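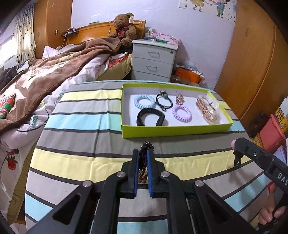
What I'm budgeting for the second pair

I've put off writing this since July because the numbers kept moving. They've settled now, so here is the plan.

The budget is 4,000 dollars, all in. That has to cover 2 hand-held grippers, spare pads, storage and shipping. Drasivia quoted me for the full set. Nasel came in lower, but their price leaves out the pads, and they want 91 dollars for each pack. I asked Narayanan Kaimal, who bought from both last year, and he told me to add up two years of pads before comparing anything. I did. The gap is around a tenth of what it looked like on paper.
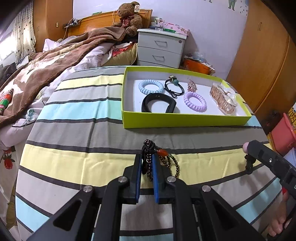 Pads are the line I got wrong last time. I budgeted for the hardware and treated everything that wears as small change. The blue pads are what touches the object, and a bracelet of small glossy beads, bunched at one end and hanging in loops at the other, asks more of them than a plain block does. So I'm buying spares up front this time. The small props come out of the same budget - hair ties, a clip, a wristband - but they cost so little that I've given them one line and stopped there.

Sæther sells a padded case that I like and can't justify. I'll use a toolbox.

Still open: whether to pay Ditia for the extended warranty. It covers the linkages and pivots but not the pads, so I'm leaning toward no. I'll order once Drasivia confirms the shipping cost in writing.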